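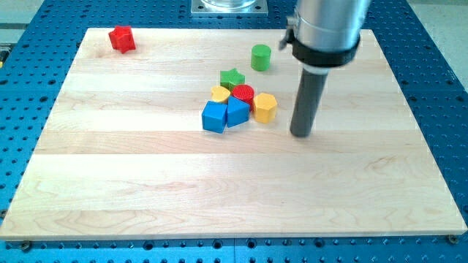 Arbeitsplatte Corkitz, Ahorn verleimt

September, von Sumathi Achari
14 Kommentare · 37 Mal geteilt

Die Corkitz ist eine massive Platte aus hellem Ahorn, die man auf eine vorhandene Unterlage legt: auf einen Werktisch, auf zwei Böcke oder auf einen Unterschrank in der Küche. Wir fertigen sie bei Nostwood seit mehreren Jahren, und die Form hat sich in dieser Zeit wenig geändert. Die Lamellen laufen durchgehend über die ganze Breite, ohne Keilzinken. Jede Platte hat eine eigene Zeichnung, auch dunklere Streifen kommen vor. Das ist kein Grund für eine Reklamation.

Maße und Ausführung

Länge 1.656 mm, Tiefe 682 mm. Eine kürzere Variante mit 1.434 mm Länge liefern wir zum gleichen Preis pro Meter. Andere Längen sägen wir auf Anfrage, bitte rechnen Sie dann mit zwei Wochen mehr. Die Oberfläche ist mit Korn 180 geschliffen und wird roh geliefert. Wer es lieber fertig hat, bestellt die Platte geölt mit Clitance, unserem Hartöl ohne Farbpigmente.

Pflege

Nach dem Auspacken soll die Platte zwei Tage flach im Raum liegen, damit das Holz sich an die Luft gewöhnt. Danach dünn ölen, die Unterseite ebenso. Diesen Punkt vergessen viele Kunden, und später schreiben sie uns, dass die Platte sich wölbt. Nachölen genügt einmal im Jahr – bei täglicher Arbeit mit Wasser auch zweimal. Stahlwolle bitte nicht verwenden, sie hinterlässt im Ahorn graue Punkte.

Befestigung

Die Platte hält durch ihr Gewicht schon recht gut. Für schwere Arbeiten empfehlen wir die Winkel aus der Serie Tennant, mit Langlöchern. Schrauben Sie nicht ganz fest, das Holz muss quer zur Faser arbeiten können. Die Winkel sind nicht im Lieferumfang.

Lieferung

Der Versand erfolgt per Spedition bis zur Bordsteinkante. Für die lange Variante braucht man beim Tragen zwei Personen. Fragen zu Sondermaßen beantwortet Lieselotte Ehlers, am besten am Vormittag. Für Reklamationen ist Vratislav Hrubý zuständig, bitte mit Foto und Auftragsnummer.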